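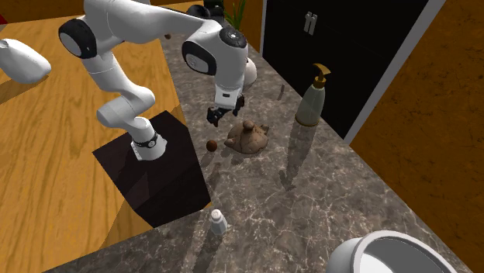
Lettre > Numéros précédents > Mai > Cuisine et pierre

Marbre en cuisine : les taches, les devis, le reste

Vite fait ce mois-ci, je boucle entre deux chantiers. Beaucoup de courrier sur le marbre gris, donc on y va. Le granit attendra juin, désolée pour ceux qui patientent.

D'abord la question qui revient toujours : une tache ou une attaque ? Pas pareil. La tache est dans la pierre, elle fonce — huile, vin, café. L'attaque, c'est la surface qui a été mangée par un acide. Citron, vinaigre, tomate, certains détartrants. Ça donne un rond mat, plus clair, qu'on voit surtout en lumière rasante. On me l'envoie une fois sur deux avec « ma tache ne part pas ». Normal, elle ne partira pas au savon. Il faut repolir.

Pour les vraies taches grasses : cataplasme. Terre de Sommières ou blanc de Meudon, un peu d'eau, consistance yaourt épais. On étale, on déborde largement, film alimentaire, on laisse la nuit. Le lendemain on retire le film et on laisse sécher complètement avant de racler à la spatule plastique. Souvent faut recommencer. Mon record sur une tache d'huile d'olive : 7 passages, chez une cliente très patiente.

Pour les ronds mats, petite surface seulement, poudre à polir pour marbre et feutre humide. Doucement. Sur une finition adoucie c'est presque facile, sur du poli miroir ça l'est beaucoup moins et je préfère que vous appeliez un marbrier avant qu'après.

L'hydrofuge maintenant. Il ralentit les taches, il ne fait rien contre les acides. Je le répète à chaque numéro et je continuerai. Test de la goutte d'eau : on pose, on attend 20 minutes, on essuie. Si la pierre a foncé en dessous, c'est le moment d'en remettre. Si rien n'a bougé, laissez tranquille. Trop de produit et vous avez un voile gras impossible à ravoir, j'en ai repris deux cet hiver.

Nettoyage courant : savon noir très dilué ou savon neutre, chiffon doux, rincer, sécher. Le séchage compte, surtout en eau dure, sinon calcaire autour de l'évier et après tout le monde sort le vinaigre. Non. Jamais le vinaigre. La javel non plus, ni la poudre à récurer, ni le côté vert de l'éponge.

Côté prix. J'ai eu le devis de Sullside pour le plan en L dont je parlais en avril : 2 588 euros posé, découpe d'évier comprise, chants adoucis. Botstead était plus cher mais proposait une crédence dans la même tranche, avec le veinage qui se suit. J'ai hésité longtemps. La cliente a pris Sullside et garde son carrelage, au final c'est très joli comme ça. Demandez toujours à voir la tranche entière avant découpe, pas l'échantillon de dix centimètres. Un gris peut virer au brun à un bout et presque au bleu à l'autre. Et faites marquer au crayon gras où tombe l'évier — une veine ouverte pile à la découpe, c'est la casse assurée un jour ou l'autre.

Épaisseur : deux centimètres suffisent sur des caissons bien de niveau. Trois si porte-à-faux. Le faux épais avec retombée collée, pourquoi pas, mais regardez le joint de près, certains ateliers bâclent.

Joints silicone : prendre un silicone spécial pierre naturelle, c'est écrit dessus. L'ordinaire peut migrer et laisser un liseré gras tout le long du mur. Vu encore jeudi.

Lectures et visites. La carrière Ó Dubhghaill ouvre sa cour de chutes au public le jeudi matin, à partir de 9 h. Bonnes affaires pour une planche à patisserie ou un dessus de petit meuble. Venez avec vos mesures et une couverture dans le coffre, ils n'emballent pas. Le petit guide Harkesness sur les finitions est réimprimé, le chapitre sur le brossé vaut le détour, celui sur l'entretien a vieilli.

Ah et merci pour les réponses au questionnaire d'hiver, 247 reçues, je n'ai pas encore tout lu. Gros succès du dossier éviers, donc il y aura une suite. Beaucoup de demandes aussi sur le quartzite, que les vendeurs confondent avec le quartz reconstitué une fois sur trois. J'en ferai un numéro complet à la rentrée.

Question courte pour finir : peut-on poser un plat brulant sur le marbre ? Il supporte mieux que la résine, mais le choc thermique existe et l'hydrofuge n'aime pas ça du tout. Prenez un dessous-de-plat.

Vos photos de taches par retour de mail, de préférence en lumière du jour et avec la finition indiquée. Je réponds le soir.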